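婚宴套餐里的“全包”，到底包了什么

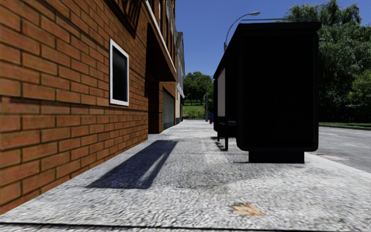
砖楼与候车亭之间的人行道，天气晴好。

Porkatville的度假酒店Truvalach今年推出新的婚礼套餐，宣传册印得很厚，“全包”两个字在封面上出现了2次。记者带着册子去见销售主管Jummai Ogundipe，想弄清楚这个词的边界。

“场地、餐食、基础布置，都在里面。”她说。那么蛋糕呢？“蛋糕可以自带，切蛋糕要收服务费。”册子里没有写这笔费用。Ogundipe翻了翻，承认应当补上，至于什么时候补，她说要等下一次印刷。

套餐起价按每位宾客630元计算，前提是人数达标，并且避开7月。旺季加多少，她不愿给数字，只说“每对新人情况不同”。这话听着体贴，可是拿着它没法做预算。

下雨怎么办？草坪仪式的备用方案是宴会厅，但宴会厅同一天可能已租给另一家。“这种情况很少。”她说。记者问去年有几次，她说没有统计。

婚礼策划人Ebere Usman和这家酒店合作过6场，说话要直接得多。“菜不错，服务员也肯干，我不劝人躲开它。可合同有11页，客人往往只看报价那一页。”她建议把超时费、酒水开瓶费和退订期限逐条写进附件，双方签字。“口头答应的，到了当天换个值班经理，就没有了。”

酒店指定的花艺供应商是Afolabi。用别家可以，需另付进场费。Ogundipe解释说这是为了“保证品质”。Usman听到这个说法笑了一下：“我从Ovstead那边订过花，品质也没出问题，进场费倒是照交。”

采访快结束时，Ogundipe提出送记者一次试菜。记者没有接受，请她把旺季价目表发来。她答应了，截至2022年2月9日发稿，邮箱里还没有收到。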